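Clarkum to open new public learning centre in Feltley

August 2019

Clarkum, the education charity, has confirmed that its new learning centre in Feltley will open to the public in February. The centre will offer evening and weekend courses for adults in reading, everyday maths, bookkeeping and basic computing, and will replace the two rented rooms above the former post office that the charity has used until now.

The building on Sillier Street was previously a furniture showroom. Work to convert it has been carried out under the direction of the architects Ó Gríofa, who were appointed after an open tender. The finished centre will have 14 teaching rooms over three floors, a lending library on the ground floor, and a lift serving every level. The original shop windows have been kept and fitted with new glazing.

Clarkum enrolled over 3030 learners across its courses in the last academic year. Demand has been strongest for the evening maths courses, where the charity has had to keep a waiting list in each term. The additional rooms will allow these courses to run on more evenings, and a daytime programme will be introduced for shift workers and for parents of school-age children.

Diarmuid Geraghty, Chief Executive of Clarkum, said: "Many of our learners left school without the qualifications they wanted, and they come to us after a full day's work. They deserve proper classrooms, good light and a library that stays open when they need it. We are grateful to the people of Feltley for their patience while the street has been partly closed."

Course fees will remain at their present level for the first year. Learners receiving certain benefits will continue to pay no fee, and help with travel costs will be available on application to the enrolment office.

Nyokabi Mfaume, Head of Teaching, said: "We asked current learners what should be taught and at what time of day. The new timetable follows their answers closely -- including the later start for evening classes, which was the most common request."

The full timetable and enrolment forms will be issued before the opening. Existing learners will be contacted by post and need not apply again.
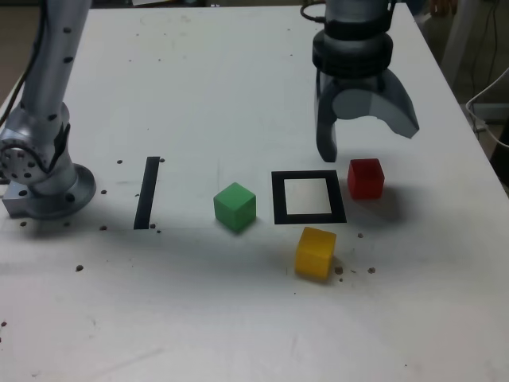
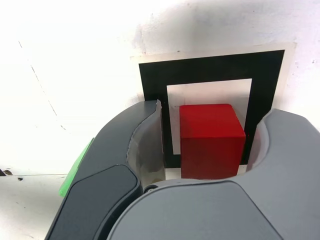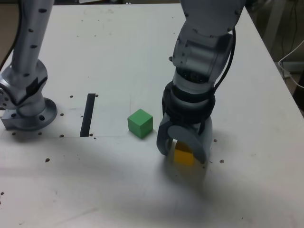 Do learners need any previous qualifications to enrol?

No previous qualifications are needed for the introductory courses. Applicants for the bookkeeping course will be asked to complete a short maths assessment at the centre, and those who would benefit from further preparation will be offered a place on an everyday maths course first.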